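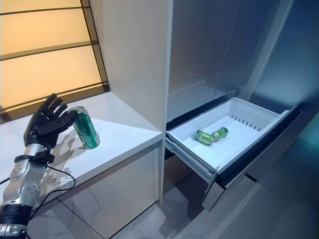
A green can on the white countertop.

April
By Noura Mansour

Progress report to the Takeda Street Fund: drinks can and bottle return pilot, Wemunach housing blocks

The pilot has now run for two full quarters in the three blocks at Wemunach. The main points for this period are the change of hauler, the move to a later pickup, and the hallway bins on the upper floors, which are still not where we want them.

Returns. Residents brought back 885 cans and bottles in the first quarter. The target in the grant agreement was 1000. In the second quarter the target was 2000, and we passed it in the last week. Most of the increase came from Block C, where the collection point is next to the mailboxes. Block A is the weakest of the three. Its collection point is behind the bike room and the door sticks. We have asked the building office to fix the door twice and have a work order number but no date.

Hauler. Our agreement with the first hauler ended early because they could not take glass and cans on the same trip. Zunard took over in the second month of the quarter. Their rate per trip is a little higher, but they bring their own crates, so the crate line in the budget will be underspent. Facundo Barrientos has sent the new contract to your office. Please let him know if you need the signed copy on paper.

Pickup time. Pickup was at 6:30 a.m. and we had noise complaints from the ground floor of Block B. It is now at 9:15 a.m. We have had one complaint since then, about the truck blocking the ramp.

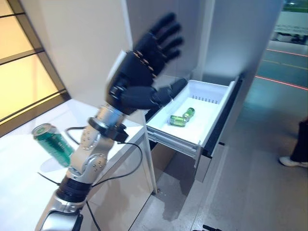 Can on the counter, with a drawer open.

Sorting at home. Zaid Hattar visited 14 households to ask where people keep their empties between trips. The common answer was a bag under the sink. Several people said they crush cans to save space, and Zunard's counting machine rejects crushed cans. We have added a line about this to the flyer, in English, Arabic and Spanish. The old flyers are still up in the Block A elevator and will be replaced.

Sticky floors and ants came up in five of the visits. Rinsing is on the flyer already but in small type at the bottom. It has been moved to the top.

Hallway bins. The upper floor bins were delivered late and two had the wrong lids. Tuva Aasen has exchanged one. The supplier says the other is on back order. Until it arrives, the fifth floor of Block B is using a plain crate, and a fair amount of paper trash ends up in it.

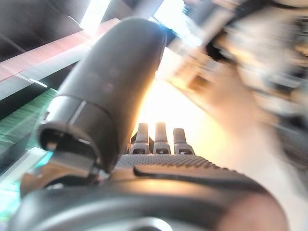 Budget. Spending is below plan on crates and printing and above plan on hauling. We would like to move 1000 dollars from the crate line to the hauling line. No change to the total is requested. Hiba Chamoun will send the revised table separately with the receipts.

Next quarter. Zaid will visit the households in Block A that have not returned anything yet. Tuva will follow up on the door and the missing lid. We also need a decision from you on whether the July count should include the summer tenants, as they were left out of the original household list.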